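3.2 Color names and the red–orange boundary

I should say up front that I came to this question sideways. I was running a vocabulary study in Denamholm, a farming town with a big Prunow-speaking population, and I kept noticing that people argued about red. Blue was fine, green was fine, but put something reddish in front of a family and you'd get two words, sometimes three, and a bit of an argument over the kitchen table. So I dropped the vocabulary study and went after the argument. 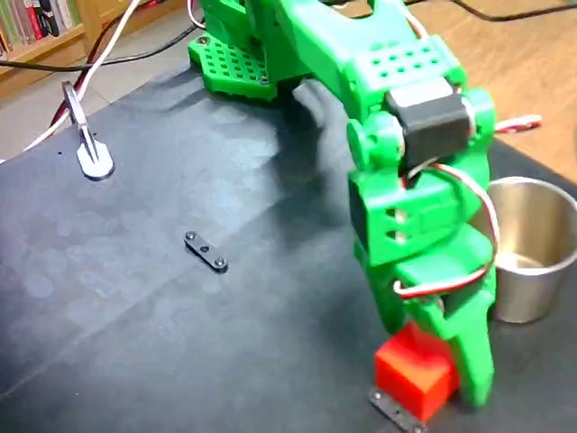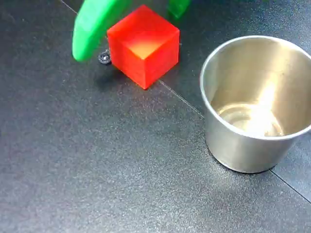

Figure 4. A small red cube and green plastic parts. In the second view the color of the cube runs from deep red on one side to yellowish-orange on top.

3.3 Who I talked to, and how

I ended up with 40 speakers, all of them adults who had grown up using Prunow at home and English at school. I met most of them through the Tanner Library, which let me have the reading room after 5 in the evening (the heating went off at about the same time, so the early sessions were short!). Each person sat down with me for one conversation in Prunow and one in English, with a break in between for tea.

I used two kinds of task. The first was plain old naming: I showed a painted card and asked what color it was. The second was looser. I asked people to tell me about things they knew well – brick, rust, tomatoes that aren't ready yet, the clay down by the river – and I just listened for the color words. I didn't correct anybody and I tried hard not to say any color words myself, although on the recordings I can hear myself slip up twice.

Prunow has a word, skel, that the older dictionaries gloss as "red." It also has morra, which they gloss as "orange, rust-colored, ripe." The trouble is that ripe. Several speakers told me that a green apple can be morra if it's ready to eat, and one person got quite annoyed that I would even ask. I took that as a good sign.

3.4 What people said

On the cards, people mostly agreed with each other. Of the 40 speakers, 18 used skel for every card that they later called "red" in English. The rest moved at least one of those cards over to morra, and it was nearly always one from the warm, yellowish end.

The conversations were a lot messier, and to my mind a lot more interesting. Brick was skel when it was new and morra when it was old. Clay was morra in the ground, but a pot made out of it could go either way. A sunset got both words in one sentence from more than one speaker, which I first marked as a mistake in my notes and later went back and unmarked. My best guess is that morra carries some sense of a thing having reached a certain point in its life, and that the color meaning came along afterward. I can't prove that from what I have. The written record of Prunow is thin before the schools opened, and the word lists that do exist were put together by outsiders who were, like me, pointing at things and hoping.

I also checked my transcripts against the Skidari word collection, which has a little over 2000 entries from the next valley. Skel is there, with the same gloss. Morra shows up only under fruit, with no mention of color at all. I find that pretty encouraging, but it's one source, and the collectors may just never have asked.

3.5 Some things I would do differently

I'd start with the conversations and leave the cards for last. Once people had seen the cards, they wanted to talk about the cards, and a few of them began sorting clay and brick into neat piles in a way that I doubt they'd ever do at home.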